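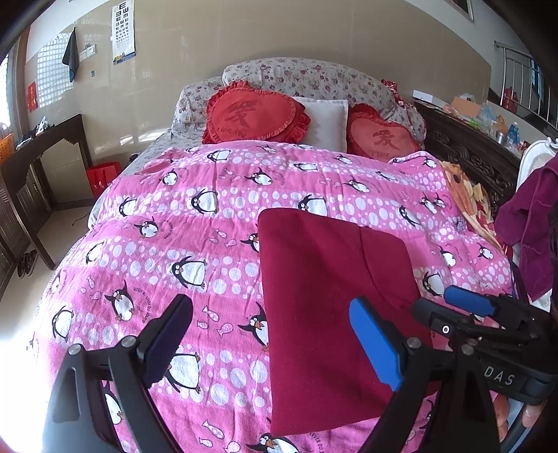 Flarnmont library addition -- did anyone else go see it?

skusafan_lou
Joined: August
So I finally walked through the new wing of the Flarnmont library over the holidays and I can't stop thinking about it. I'm not an architect, just somebody who likes buildings and has too many opinions. The old part is brick, you all know it, kind of squat and dark. The new part is pale concrete panels with a ribbed finish and these deep window openings, and when the sun is low the ribs throw little shadows and the whole wall looks like corduroy. I loved it! The reading room upstairs is the best part. Two big skylights, a long wood bench under the windows, and it was so quiet up there I stayed until closing.

What I didn't love is the link between old and new. It's a glass corridor and it feels like an airport. Anybody know who drew that piece?

grouthead
The whole thing is by Riaan Matlala's office as far as I know, corridor included. I heard him speak at the open evening and he said he wanted a "pause" between the two buildings. I paused all right, I was freezing. There's a draft at the floor on the brick side you could fly a kite in.

Also I'm going to be the grump and say the corduroy concrete is going to look awful in a few years. Ribbed panels hold dirt. North side is already getting streaks under the sills and that wing opened in August.

skusafan_lou
Oh no, I didn't go around to the north side. Are they bad streaks or just regular rain?

grouthead
Bad enough that I noticed from the bus.

estrella_st_walker
I live on Estrella and I see that north wall every single day, and I think grouthead is being pretty unfair. It's a bit gray under two of the windows, that's it. The drip edge on those sills looks short to me, so somebody should go back and fix that, but it's not the panels' fault. The old post office was flat stucco and it looked filthy for my entire childhood.

My complaint is the entrance. They moved the front door to the side street and there are six steps up to it, with the ramp way over behind the bike racks. My mom uses a walker and the ramp takes her forever. For a brand new public building I find that hard to forgive.

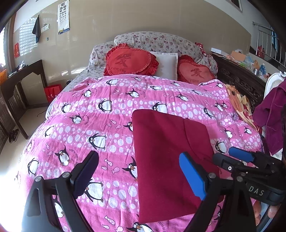 And before anyone says the site slopes, yes, I know the site slopes, I push a stroller up it. They could have kept the door on the low side where it always was.

pellworth
Jumping in because I worked on the Skuviden school job with the same kind of panels (not the same architect). Those are going on four years old now and they've held up fine. You do have to wash them. If the town never budgets for washing then grouthead wins the argument by default.

On the door, I think they moved it so they could keep the big oak. Was it worth it? I'd say yes but I don't have a walker to get up the hill.

grouthead
The oak was never in the way of the old door. Look at the old site plan, it's hanging in the hallway by the restrooms.

pellworth
Root zone, not the trunk. They had to dig a new drain line through there. But OK, I'll look at the plan next time I'm in.

skusafan_lou
I went back today, January 1, 2016, closed of course, so I just walked around the outside like a weirdo. OK, grouthead, I see the streaks. Still think it's a beautiful wall. And estrella_st_walker, you're right about the ramp, I walked it and it's way longer than it looks from the street -- plus there's no handrail on the last stretch, is that even allowed?

estrella_st_walker
I asked at the desk and they said the rail is on order. That was before Thanksgiving.

grouthead
Has anybody been over to the Skusa pool building yet? Same ribbed panels, I think, but painted. I want to see how they did the corners.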